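Open Day at the Hemar Workshop

I finally made it out to Hemar for their open day on 2nd July, and I'm so glad I did! I'd been meaning to go ever since the March newsletter mentioned it. 27 of us signed up, and they took us through in small groups (mine had four, so plenty of elbow room). The stop I liked best was the sorting table, with two arms, two blue bins and a whole heap of my questions.

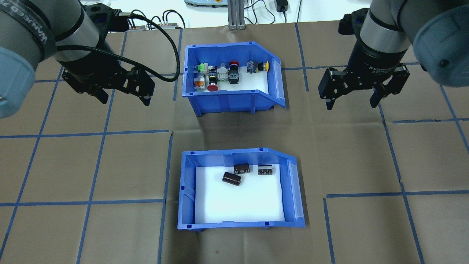
Filed under: Visits and Open Days

The top bin had push buttons and switches in it, the bottom one had little electronic parts lying on white foam. I loved the blue tape grid on the brown paper – so low-tech next to everything else! Our guide used to work at Vandell and was very patient with me. I must have asked three times about the grippers, which aren't the same on both arms.

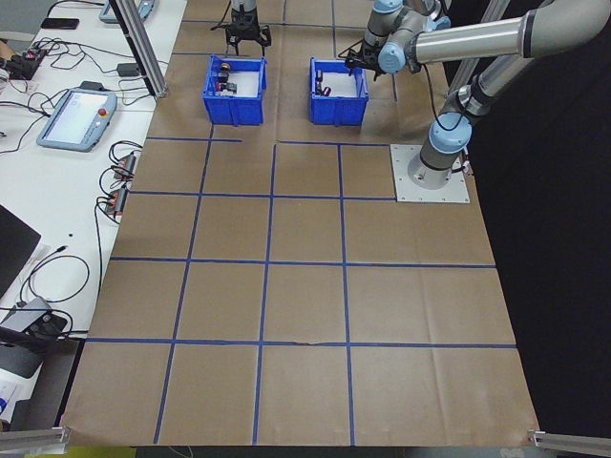 Page last changed: 2nd July

I got a good long look at the teach pendant too, the tablet thing with the red stop button, and now of course I want one. Coffee was in the Clomitz room afterward, and the poppy seed cake was gone by four. If they do another day, I'm going, and I'll happily share a ride.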